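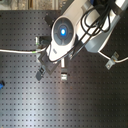
The Quota

Remedios Montes had been told the job was teaching. That was the word in the listing, and it was the word Mr. Šindelář used on her first morning, walking backward down the hall ahead of her like a campus tour guide. She would be teaching a machine. Children would read about it.

By the second week she had decided it was more like being a wrist for hire. She held the controls, the arm did what her hand did, and the computer wrote it all down. When she finished she pressed a pedal and a voice said "Saved," in the tone of a bank.

The project was called Proramau. It was supposed to learn to line itself up with a part, any part, anywhere, after it had watched enough people do it. Enough was 3284 examples. She had asked why 3284.

"It's what the plan says," Šindelář told her.

"And who wrote the plan?"

"Skirero wrote the plan."

Skirero was the company that paid for everything, including the coffee, and had never sent anyone to drink it.

So she worked. Bring the gripper over, ease it down, come in beside the bracket, stop, back off, pedal. Bring the gripper over. She kept a tally on a pad next to her elbow although the computer kept one too, and the two tallies had disagreed since Friday. Hers was higher by 12. She had mentioned it, and been thanked for mentioning it.

The other operator was a thin, cheerful man everybody called Suka, who worked the evening shift and believed in the whole business. He had left a note taped to the monitor: VARIETY IS GOLD! He meant that each approach should differ a little from the last, a bit left, a bit high, so that the machine wouldn't just memorize one path and call it knowledge. She followed the advice. But she noticed that after an hour her variety had a pattern to it. Left, high, left, low, straight. She was a creature of habit trying to be random for money, and she supposed the machine was learning that too.

"Do you ever test it?" she asked him, when their shifts overlapped.

"Test what?"

"What it's learned. So far."

Suka looked at the arm for a while. "We test at the end," he said.

"What if it hasn't learned anything at the end?"

"Then we collect more." He said this kindly. He had two kids and a long lease. 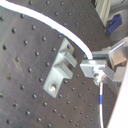
Example 14, Again

On Tuesday she came in early and opened the old recordings. You weren't forbidden to. It was only that the player was slow and the chair in that corner was bad. She started at the beginning, from before her time, and watched whoever it had been – Suka, probably – go in beside the bracket with great care.

Example 13 was good. Example 14 was terrible. The arm came in crooked, hesitated, backed away, came in again at a worse angle and quit. Somebody had pressed the pedal anyway. In the box where the operator was supposed to mark success or failure, it said success.

She looked through the ones that followed. Success, success, success. There was a crooked one every so often, and it said success too. Then she went to her own, with less appetite. She found one where she had sneezed. The whole arm had sneezed with her. Success.

Šindelář came in with his coat still on, and she turned the screen toward him.

"The box fills itself in," she said. "You have to go and change it if it went wrong. I never knew there was a box."

He bent down and watched the sneeze twice. She saw him think about the plan, and about the report that went out at the end of every month with a bar on it that had only ever moved to the right.

"How many are bad?" he said.

"I don't know. Someone would have to watch them all."

"How long would that take?"

"Longer than making new ones, in this chair."

He straightened up and buttoned the coat he had been about to take off. He asked whether, in her opinion, the machine might be able to tell the good ones from the bad ones by itself. There was a lot of good in there, surely. It might average out.

"It might," said Remedios. She had once had a dance teacher who taught everyone the same wrong turn, and a whole town still did it at weddings. "I'd want to see it try."

"At the end," he said.

"Now. One time. Let it do one by itself."

He looked at the clock, then at the door, and then he pulled the bad chair over beside hers and sat down in it. She took her hand off the controls. Neither of them spoke. After a moment the arm began to move, a bit left, a bit high, slowly, in a way she knew.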